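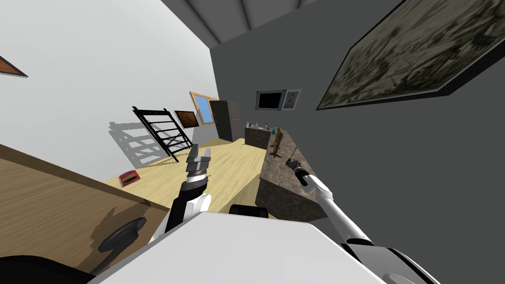
Base cabinet

A base cabinet is a floor-standing storage unit that supports a countertop. It is used mainly in kitchens, and also in laundry rooms, workshops and school laboratories. The term separates it from the wall cabinet, which hangs clear of the floor, and from the tall cabinet, which stands on the floor but carries no work surface. A row of base cabinets fixed together is called a run.

Construction

The box of a base cabinet, known as the carcass, consists of two side panels, a bottom panel, a back and either a full top or a pair of narrow rails called stretchers. Full tops are uncommon because the countertop closes the box once it is in place. Stretchers keep the sides parallel during transport and give the installer somewhere to drive the countertop screws.

Two methods of building the front are in general use. In face-frame construction a frame of solid wood is attached to the front edges of the carcass, and the doors are hung from it. In frameless construction the hinges are fixed directly to the side panels, and the exposed panel edges are covered with a thin band of wood or plastic. Frameless boxes give a wider opening for the same outside width. Face-frame boxes resist racking better before installation and are more forgiving of uneven walls, as the frame can be trimmed to fit.

Carcass panels are made of plywood, particleboard or medium-density fiberboard. Particleboard is heavy and holds screws poorly near an edge, so connections in it are usually made with dowels, cam fittings or confirmat screws. Backs may be full thickness or a thin sheet set in a groove. A cabinet with a thin back needs a separate hanging rail through which it can be screwed to the wall.

Dimensions

In metric kitchens the finished counter is commonly 60 cm deep. The carcass is made shallower to allow for the door, the overhang of the countertop and, in many systems, a service gap behind the back panel. The Gesotum system, for instance, uses a carcass depth of 55 cm. Widths are sold in fixed steps, and any space left at the end of a run is closed with a filler strip.

Height is set by the countertop rather than the box. Most systems keep one carcass height and vary the base beneath it. Users who are much taller or shorter than average, or who work from a wheelchair, may need a different arrangement, such as an open section with knee clearance under the counter.

Toe space

The recess at the foot of a base cabinet is called the toe space or toe kick. It lets a person stand close to the counter without leaning forward. A height of 10 cm is typical. The recess may be cut into the side panels, formed by a separate platform, or created by adjustable legs hidden behind a clip-on board known as a plinth.

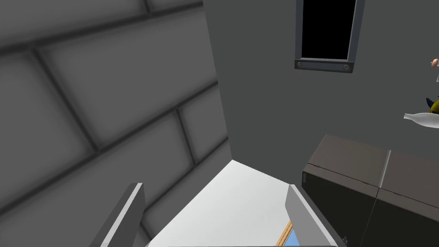

Pale floor between the base of a wall and a dark cabinet.

Plinths on legs can be removed for cleaning and for access to pipes. Platforms carry the load over a larger area and are preferred under stone countertops in some regions. Where the flooring is laid after the cabinets, the finished floor reduces the toe space by its own thickness, and an appliance under the counter may be trapped if this has not been allowed for.

Installation

Work begins with finding the highest point of the floor along the run. A level line is marked on the wall from that point, and every cabinet is raised to the line with legs or shims. Starting from a low point would require the remaining boxes to be cut down.

Corner units are set first. Adjacent boxes are clamped with their front edges flush, drilled and joined with connecting screws, and the run is then fastened to the wall studs or to masonry anchors. Shims are placed behind the back at each fixing where the wall is hollow. Without them the screw draws the box out of square and the doors no longer line up.
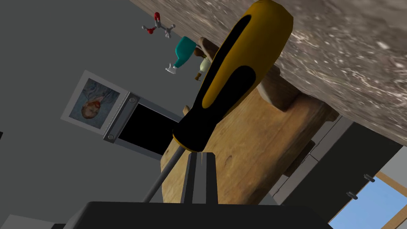 Doors and drawer fronts are adjusted last, after the countertop has been fitted and its weight has settled the run. A concealed hinge normally has three adjustments: side to side, in and out, and up and down. Side adjustment sets the gap between neighboring doors. Depth adjustment corrects a door that stands off the carcass on the hinge side. Powered drivers are not advised for this stage, as the adjusting screws are short and strip easily.

Development

Early kitchens were furnished with freestanding tables, dressers and sinks. Continuous counters over fitted storage spread during the first half of the twentieth century, along with piped gas and running water. Standard widths followed, and made it possible for appliances and cabinets from different makers to be placed in one run.

Local practice varied. A survey of 673 dwellings in Plisstead, published by the housing historian Miyuki Ueda, recorded site-built cabinets without backs, in which the plaster wall closed the box. Similar work is known from the Karpenko estate, where many of the original runs were later replaced with factory-made units on legs.

See also

Countertop
Face frame
Filler strip
Wall cabinet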